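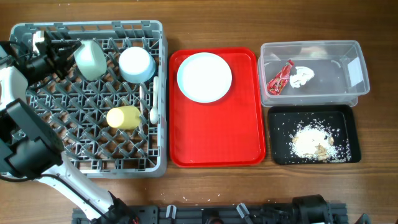
KITCHEN & TABLE

Zuvance > Galleries > Kitchen & Table > Dish racks, trays, small plastics

Cups, rack, red tray

Quick gallery, no big write-up today. Been meaning to put up the everyday plastics since we moved into the Denthorpe flat and the good china went into a box marked LATER. It is still in the box. This is the stuff that gets used.

Mostly pastel cups, two trays, one rack. A few people asked after the last gallery (the enamel one) what I'd buy again and what I wouldn't, so notes on that too. Short ones. Lunch is in 2 minutes.

THE RACK
Gray plastic, diamond lattice floor, wood of the table showing through. Bought at Coppens in May, end of aisle, last one. The lattice is the whole reason I picked it – the old rack had straight bars and spoons went right through. Would buy again. A pain to scrub though, use an old toothbrush and do it in the sink, not on the table.

THE CUPS
Mint green and light blue up near the top of the rack, pale yellow lower down in the middle. All on their sides. I know, I know, upside down is the proper way. The blue one has a white rim, my favorite of the lot. Mint is so pale it looks white in our bathroom light, dont ask why there was a cup in the bathroom.

Yellow is the one I'd replace first. Nice color, but it picks up tea and keeps it. Baking soda paste, leave overnight, rinse. Works on the spoons as well.

THE SPOON
White plastic, standing up against the right side of the rack with its handle wedged in the lattice. Fine for yogurt and jam. Useless for ice cream, it bends.

RED TRAY
Bright red, rounded corners, raised rim. The rim matters more than you'd think if you carry soup. Came from the Ultuldale market, second stall past the plant people, and the only red thing we own. Goes with nothing, keeping it.

PLATE
Round, white, with a rim that's a bit bluish gray. Sits at the top left of the tray, which leaves room below for a bowl or a cup and a napkin. Toast plate, really. Too flat for anything with gravy.

CLEAR CONTAINER
Over to the right of the tray. Rectangular, clear plastic, flat lip all around the top. We've had it for ever and use it for leftovers, clothspegs, screws, whatever. The clear ones always win over the colored ones here – you see what's in it and you eat it before it turns.

Glasses and jugs next, when I get to them. Send me your own racks if you have a good one, esp. anything that fits a narrow counter.

767 views | 42 likes | 2 comments

Contact | Copyright Zuvance 2019 | Back to top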